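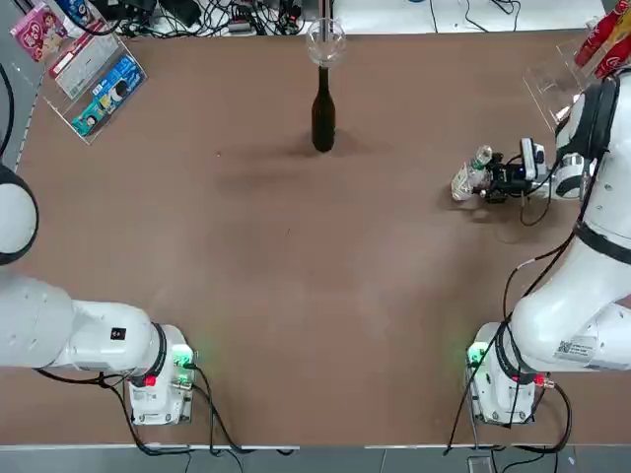
Figure 4. The brown tabletop, with a white base at each lower corner.

4.2 What people told us about shared tables

I should say at the start that I didn't set out to study tables. Our survey was meant to be on lunch breaks in small workplaces, and 614 people in Havdale and Candbridge were kind enough to fill it in. But they kept writing about tables in the comments box! Who sits where, who wipes up, who leaves crumbs for the next person. So Ashley Hollis and I went back and read the lot again.

The main thing we found is that people who eat at one big table talk to more colleagues than people who eat at several small ones.

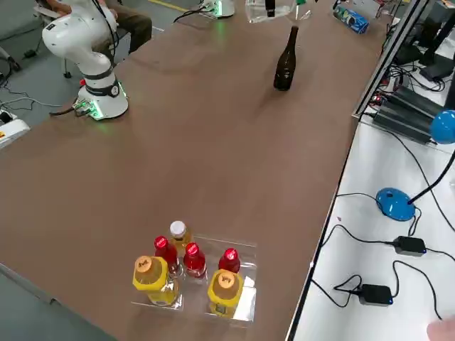
The gap was wider in the older offices (I'd have guessed the other way round), and it shrank a good deal once we left out anyone who eats in under ten minutes. Rosimeire Bittencourt found much the same in her Stokosov interviews, though her lot had a proper canteen and a hot meal, so I'm wary of leaning on it too hard.
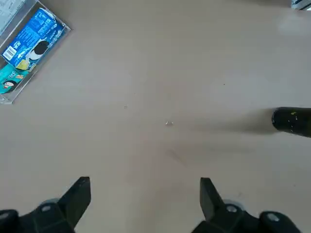 Pale beige surface with a clear tray in the corner.

We also asked what puts people off sitting down with others. Noise came first, then smells, then not knowing anyone's name, which I felt rather keenly myself.

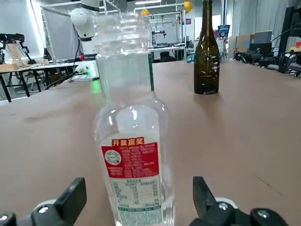

Does a bigger table mean a longer break? Only by a few minutes, and mostly on Fridays.

Comments

jmw: Did you ask about people who work nights? Our canteen is shut by then.

Petra: We swapped to one long table in November and I now know far too much about everyone's knees.

Search this section Go

Contact | © Jacobs Papers | Back to top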